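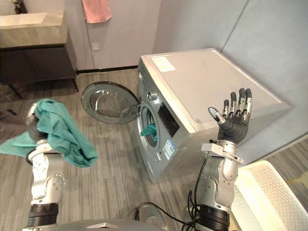
I've read the Drundbridge laundry paper twice now, and I still can't tell you whether the method works. I can tell you it works in one room.

The claim is easy enough to follow. Record a lot of people steering the robot through a chore, train a policy on the lot, then let it go on its own. Drundbridge used 3,203 recordings from the Sterside flat, and the headline is that adding 1,240 "recovery" clips (a person taking over after a fumble) lifts the success rate by a good margin over the plain version. Fine. I'd expect that. More data that looks like the test usually helps with the test.

What bugs me is how the scoring is done. There were 300 trials, all with the same washer. Loading the cloth and dealing with the door are each marked as separate stages, and the big bar chart is an average over stages. A run that gets the towel in and then messes up the door still earns most of its marks. My neighbour would not call that a load of washing.

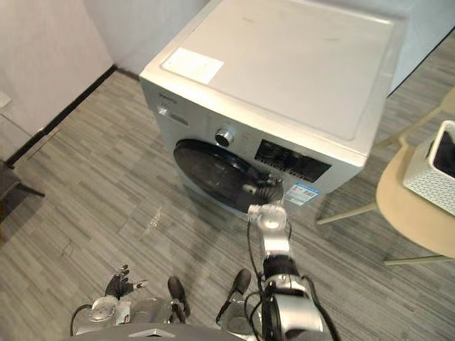 *Right gripper at the door handle, door closed. The door stage is scored separately from loading.*

The door is the part I'd want broken out, and it gets one line in the appendix. A latch you have to hook your fingers around is a very different problem from stuffing soft cloth through a big round hole. Cloth forgives you. A handle doesn't, much.

They also compare against Grewal, the older planner-based system, but with its default settings and only 3 retries allowed. The new policy gets as many as it can fit in the time limit. I went looking for a reason and couldn't find one.

I'd change my mind pretty fast if somebody ran the same weights on the Haltmont machines, which have a different handle and a lower drum. The authors list that as future work. The code is supposed to be out in April, so I'll have a go at rescoring the logs by whole run then, if the logs are in there.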